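Baltwood Play Kits: loan records

README for the loan list of the Baltwood play kit scheme. The scheme lends boxes of movement and pretend-play items to nurseries, childminders and parent groups. This folder holds the list itself and the notes needed to read it.

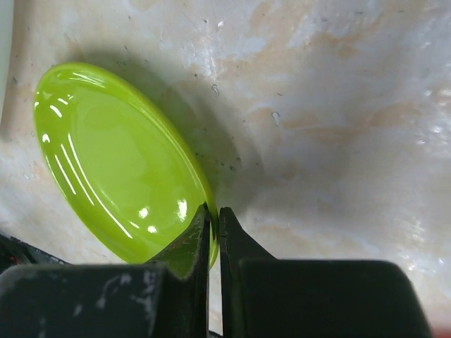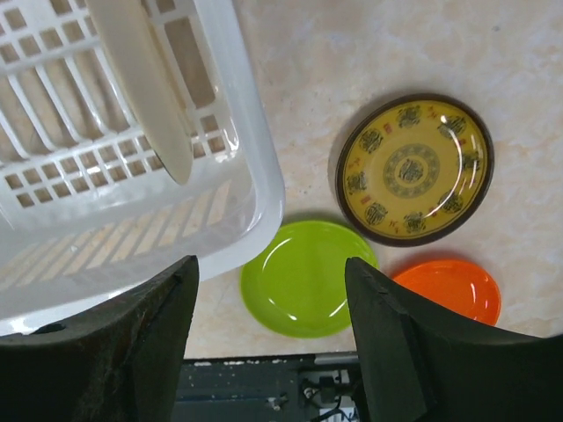

Green dish (first picture); dish rack and plates (second picture).

What is in the folder

loans.csv: one row per loan, 595 rows
kits.csv: one row per kit, 40 rows
notes.txt: corrections made after the March check

Columns in loans.csv

loan_id: a number, never reused
kit_id: matches kits.csv
setting_type: nursery, childminder, group or other
weeks_out: whole weeks, rounded up
returned_complete: yes, no or blank
comment: free text, as written by the borrower

Kit types

There are five: balance, ball skills, music and dance, kitchen play, and parachute. Kitchen play was called "home corner" in the first lists and the old name still turns up in comments.

Known problems

Blank in returned_complete means the box was not checked on return. Do not count it as a no.
Loans made through the Sokero branch have no comments before the change of form.
The name Yazıcı needs UTF-8. If the dotless i shows as a question mark, open the file again with the right encoding.
Weeks over the summer break are counted in weeks_out even where the setting was closed.

Privacy

Names of settings, staff and children have been taken out. Postcodes are not included.

Use

Free to use and share with credit to Baltwood Play Kits. Send corrections with the loan_id and the column name.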